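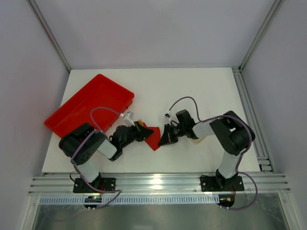
4. Setting Up the Napkin Wrap Station

4.1 General

This section covers the layout of the Trurar wrap station and the folding of one paper napkin around a pair of rods. Read section 3 (Cleaning the Work Surface) first. Allow 40 minutes for first set-up, including levelling.

Parts needed:
Red plastic tray, part no. 349
Red paper napkins, embossed, pack of 60
Yellow rods, one pair per wrap
White tabletop, fitted

4.2 Preparing the top

1. Wipe the tabletop with a dry cloth. Do not use spray cleaner.
2. Check that the tabletop sits level with the side rail and the front rail. Adjust the feet if it rocks.
3. Set the tray down flat. Do not let it hang over the front rail.

CAUTION: Keep loose paper off the slotted grille below the front rail. Scraps can block the air flow.

4.3 Folding

1. Take one napkin from the pack and lay it flat. Smooth it from the centre outward with the palm.
2. Place the two rods on the napkin, parallel and touching along their length.
3. Lift the right edge of the napkin and bring the flap over the right ends of the rods.

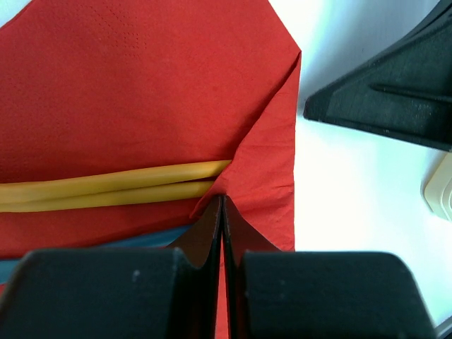
4. Check that both right ends are tucked under the flap. One rod may sit slightly farther in than the other. This is acceptable if both ends are covered.
5. Press the crease lightly. The flap will stay a little raised until the wrap is closed.
6. Bring the lower edge up over the rods and roll toward the top edge. Keep the rods together while rolling.
7. Place the finished wrap in the tray, seam down.

NOTE: Small wrinkles in the flap do not affect the wrap. Discard any napkin that is torn through. Do not reuse a napkin that has been rolled and opened.

NOTE: Other napkin colours may be used if the size and ply are the same. Sarkix napkins are stiffer and need a firmer press at step 5.

4.4 Storage

Store unopened packs flat, away from moisture. Do not stack other goods on top of them. Reorder under catalogue number 1576.

Changes to this section are approved by Bernadette Masson. Last revised 02/07/2026. For rod sizes, see section 5.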